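两地签的“联合声明”和“谅解备忘录”到底有没有约束力?

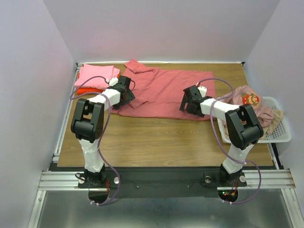
木纹桌面上平铺着一件粉色衬衫,左右两侧各有一台白色机械臂

分类:时事与国际关系 > 外交常识
发布于 2021-11-06 浏览437次

Xiaoyan Jin

我在一个地方对外交流办公室做翻译,入职不久,以前学的是文学,国际法没有系统学过。6月份我们和Brakirden市政府那边开了一轮视频会,之后来回改了几稿文件,现在手头有两份东西:一份叫“联合声明”,内容比较虚,讲双方愿意加强沟通、支持多边合作之类;另一份叫“谅解备忘录”,写得细一些,有人员交流、轮流办论坛、每年互派一个代表团,还有一条是“双方各自承担费用”。

我的问题有几个。一是这两种文件在法律上到底算不算数,如果一方后来没有做到,另一方能不能追究。二是英文稿里有的地方用will,有的地方用shall,对方把我们写的shall改成了will,有没有讲究,还是只是语言习惯。三是新闻稿里能不能写“双方签署协议”,领导觉得“协议”听起来正式一点,我心里没底。

另外我在网上看到有人说声明都没有约束力,也有人说只要签字就有约束力,两种说法都很肯定,我不知道该信哪个。国家之间的和地方之间的是不是一回事,也请一起说明一下。

有经验的朋友麻烦讲讲,不用太学术,能查到原文的条款最好标一下。谢谢。

Sølve Vik
采纳的回答

两种说法都太绝对。文件叫什么名字不起决定作用,要看内容和双方当时的意思。

先说国家之间的情况。1969年的《维也纳条约法公约》第2条给“条约”下的定义里有一句,大意是不论其特定名称如何。也就是说,叫协定、议定书、换文、备忘录、声明,都有可能是条约,也都有可能不是。判断的时候一般看这几样:

用词。正文里是“应”“有义务”“同意”,还是“愿意”“将努力”“打算”。
有没有生效条款、期限条款、终止条款、争端解决条款。
签字的人有没有相应的权限。
签完之后双方怎么处理,比如有没有走国内批准程序,有没有去登记。

登记这件事可以查《联合国宪章》第102条。会员国缔结的条约和国际协定应当尽快在秘书处登记,并由秘书处公布,没有登记的不能在联合国机关里援引。不过登记了不等于一定是条约,没登记也不等于一定不是,它只是一个参考。

举两个能查到的例子。1984年的中英联合声明,名字叫“声明”,后来在联合国秘书处登记了,里面有批准和生效的规定。另一个是国际法院审理的卡塔尔诉巴林案,1994年的判决认为两国外长签过字的会议记录构成国际协定,其中一方当时主张那只是会议记录,法院没有接受。反过来的例子也有,1978年的爱琴海大陆架案,希腊主张两国总理发表的联合公报可以作为管辖依据,法院说形式上公报并不是不能构成国际协定,但看了措辞和背景以后,认为那份公报没有把争端直接提交法院的意思。把这几个案子放在一起看,就明白为什么网上两派都能找到根据。

再说你的情况。市一级政府一般不是国际法上的缔约主体,除非本国法律或者中央政府给了授权。所以你们和Brakirden签的文件,多数情况下不会是条约。它有没有别的法律效力,要看两边的国内法,也要看里面有没有类似合同的内容。比如写明某方在某日之前付多少钱、买什么东西,又指定了适用法律,那就有可能被当成合同来看。“双方各自承担费用”这种写法一般是为了避免产生付款义务,问题不大。

will和shall确实有讲究。按照不少国家外交部门公开的起草指南,打算让文件有约束力时用shall、agree、undertake、enter into force,不打算有约束力时用will、intend、decide、come into effect。对方把shall改成will,多半是想说明这份备忘录不产生法律义务。这不算失礼,也不代表对方不重视。我建议你们统一,不要一份文件里两种混着用,混用以后解释起来最麻烦。中文稿也要跟着改,英文是will,中文就不要写“应”,可以写“将”。这一点经常漏掉。

如果双方都不想有约束力,最省事的办法是加一条,写清楚本备忘录不构成具有法律约束力的协议,也不在任何一方产生法律上的权利义务。中英文各写一遍,放在末尾几条里就行。

没有约束力也不等于可以随便不做。对方没有派团来,你们没法去起诉,但以后再谈合作时会受影响,下一次续签也可能谈不下来。

新闻稿我建议照文件原名写,“签署合作谅解备忘录”,不要写“协议”。对方看到你们的稿子写成协议,可能会来问。

Hòa Đặng

备忘录就是君子协定,没有法律效力,不用太紧张。我们单位签过好多份,签完放在柜子里,到期了再续。shall和will我觉得是翻译的习惯问题,意思差不多,老外自己也乱用。新闻稿写协议也没人管。

Ronja Hovland

前面那位说will和shall差不多,我不同意。日常说话里确实差不多,在这类文件里不是。我以前在Bakent市的国际处工作,处理过一份和外方的备忘录,英文稿用了shall,本地语言稿用的是“愿意”,两份文本又写明同等作准。后来办论坛的场地费有分歧,对方拿英文稿说我们有义务承担,我们拿本地稿说没有。没有打官司,但来回写了3个月的信,最后改签了一份补充说明才算完。

Sølve讲的原则部分比较全,我补充一些操作上的东西,都是从那次以后我们内部固定下来的做法。

开头先看授权。让法务或者上级外事部门确认你们能不能签、以什么名义签。有的国家要求地方对外签署的文件事先报备,有的要求报批,时间差别很大。Brakirden那边是什么规定,可以直接写邮件问对方的联络人,这种问题对方不会觉得奇怪。

文本语言那一条要写清楚:几种语言、是否同等作准、有分歧时以哪种为准。很多备忘录写了“同等作准”就结束了,没有写分歧怎么办。不一定非要选第三种语言,写“通过友好协商解决”也可以,前提是你们本来就不打算让它有约束力。

期限不要空着。我们一般写有效期2年,到期前任何一方可以书面提出不再延续。空着的话,过几年换了人,双方都不清楚这份文件还算不算有效。

签字页上写职务全称,按双方正式名称写,不要用简称。签字顺序各自留存的文本里本方在前,这是轮换的惯例,翻译排版的时候容易弄反。

还有联合声明。如果只是表达立场,不需要写期限,也不用写争端解决,写了反而让人误会。声明里提到多边主义、地区稳定这类话,地方政府最好照着本国中央政府公开的表述来,不要自己发挥,翻译时也用官方已有的译法。你们领导如果想加新的提法,先问上级外事部门。

你问追究的问题,我的看法是:声明基本谈不上追究;备忘录要看有没有具体的钱和具体的日期。你说的这份有每年互派代表团,建议在前面加“视经费和双方工作安排”几个字,以后哪一年去不了也好解释。

Xiaoyan Jin 回复 Ronja Hovland

谢谢,非常有用。我刚回去看了一遍,我们的稿子正好是英文will、中文“应”,而且写了同等作准。明天就提出来改。期限那一条也是空的。

再问一句,“come into effect”翻成中文怎么处理?“生效”好像和enter into force分不开了。

Ronja Hovland 回复 Xiaoyan Jin

中文里确实不好区分。可以写“自签署之日起开始实施”,避开“生效”两个字。关键还是末尾那条不具约束力的说明,有了那一条,前面用词稍有出入影响也小一些。

Sølve Vik 回复 Xiaoyan Jin

同意用“开始实施”。如果对方坚持用“生效”也不必争,把不具约束力的条款保留住就行。改完的稿子让法务再看一遍中英文对照,不要只看一种语言。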